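Hartley Amateur Boxing League: Members' Board
Topic: Scoring of the women's 50 kg final, June show

P. Birkett (Club Secretary, Tevton ABC)
Members are invited to comment on the split decision in the women's 50 kg final. Our boxer, Poppy Birkett, lost to the Munen entrant by 3 cards to 2. I declare that Poppy is my niece. Tevton ABC has not filed a protest. We do ask that the league publish the round-by-round cards, as it did for the spring show.

ruth_clegg
Thank you for the declaration. I judged at the show but was not assigned to this bout. Under the current rules, full cards are released to the two corners on written request. General publication was a trial and was not renewed.

munen_corner
Munen Boxing Club has no objection to publication. We would, however, dispute any suggestion that the result was doubtful. Our boxer won the first round clearly and controlled the distance in the third.

K. Laryea
I must disagree with the previous member. The third round was the closest of the bout. Birkett landed the cleaner right hands in the last minute, and the Munen boxer was warned for holding. A warning does not decide a round, but it should not be left out of the account.

munen_corner
It was a caution. The referee did not signal to the judges, and no point was taken.

K. Laryea
I accept the correction. My view of the round is unchanged.

D. Parsons (Equipment Officer)
A separate matter, as this topic is being read by both corners. Clubs are reminded that each corner must bring two clean towels, and that colored or patterned towels are permitted provided they are not the same color as either boxer's vest. The striped pattern is acceptable.

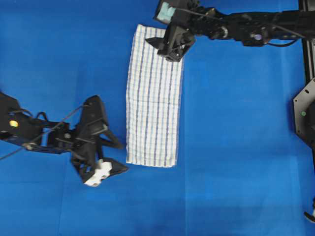
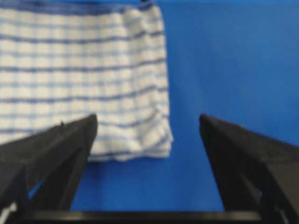
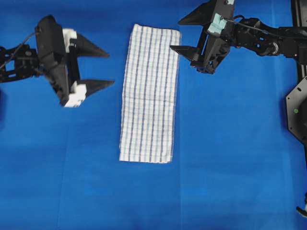
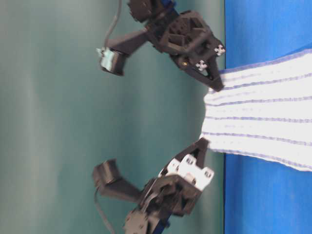

Bottles must be clear plastic. The Kirier head guards remain approved for junior bouts until the end of the season. Questions on equipment should be placed in the equipment topic.

ruth_clegg
To return to the subject, a written request from Tevton received before the next league meeting will be answered in the usual way. The request should quote bout number 691.

P. Birkett (Club Secretary, Tevton ABC)
The request will be sent this evening. Tevton will also propose that the publication trial be resumed for all finals.

munen_corner
Munen will second that proposal.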